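6.3 When an arm stops and will not resume

The Zerkeck controller reports most stops as code 19, "path fault". The Baveck brochure says the arms recover from this on their own. Do not count on it. In our shop, auto-recovery has more than once sent an arm off in the wrong direction at full speed.

1. Press the stop button on the pendant. The on-screen stop is not a safety device, whatever colour it is.
2. Wait for the drive light to go out.
3. Check that neither gripper is holding anything.
4. Look at the bench from the side and through the wrist camera. Trust your own eyes over the status page.

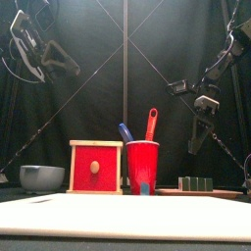
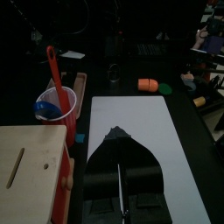
Figure 6-2. Bench with the white board and red cup: side view, then wrist camera view.

5. Turn auto-recovery off under Motion, then home one arm at a time at low speed.
6. Write the code and the time in the log.

CAUTION: A quiet arm may still be powered. Keep hands out of its reach until the drive light is out.

Note: Firmware 4 is supposed to cure code 19. Wouter De Haan tested it and logged the same fault after 1,330 cycles. Leave auto-recovery off.

Revised April 7, 2023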